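June 23, 2019

Slept badly, up at six, toast and two mugs of tea before anyone else was awake.
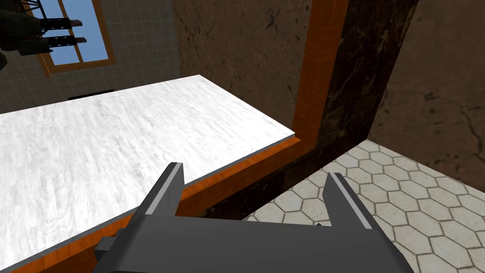

White marble worktop, with the gripper in front.

The papers have got hold of Dorottya Sárközi and Milovan Spahić. I knew it would happen once the last series finished, but I had hoped they would be left alone until the wedding. The front page of the Sunday supplement has her getting out of a car in Prultport with the ring on, and inside there are two more pages about what it cost. They say Kaufmann made it and that he paid for it out of his fee for the Christmas special. He told me in December that it was his grandmother's stone and that Kaufmann only did the setting, so that part is wrong for a start.

Thenmozhi rang at nine. She is still doing their publicity and had already had calls from three magazines wanting the wedding pictures. Pristero have offered the most, but they want to approve the guest list and have the cake cut again in the garden if the light is poor indoors. Dorottya said no to that straight away. Milovan would have said yes to anything by that point, according to Thenmozhi, just to stop the phone ringing.

I wrote up my column between ten and one. It is meant to be a piece about long engagements among actors and I had most of it done on Friday, but I had to take out the paragraph on the two of them as it now reads like old news. Replaced it with some lines on Subbarao Varghese and his dancing partner, who have been engaged for so long that the show they met on has been cancelled and brought back. Came out at 1000 words exactly, which pleased me. The desk will cut it anyway.

Lunch was cold chicken and the end of the potato salad. Rained for an hour, then cleared up.

Abdul-Rahman Kwofie came round at three with the proofs for the Tumwood party pages. He took all the pictures himself this year and there are some good ones, mostly from late on when people had stopped posing. We had a disagreement over the one of Dorottya crying by the coats. He says she was laughing and that he was standing right next to her. I said it does not look like laughing and the readers will make of it what they like. He has agreed to leave it out. In its place we are using one of Subbarao with his shoes off.

He also told me the wedding has been moved from the hotel to Tumwood itself, and that the invitations went out again on Thursday with the new address. Mine has not come. Either the post is slow or I am off the list, and after what I wrote about Milovan's last film it could be the second. I did not ask Thenmozhi. She would have to tell me and then we would both be embarrassed.

It is Milovan's birthday today as well, I remembered at teatime – he is 41. Sent him a short message and did not mention the papers. No reply as yet.

Ironed two shirts for the week. Must ring the accountant tomorrow and send the column before eleven.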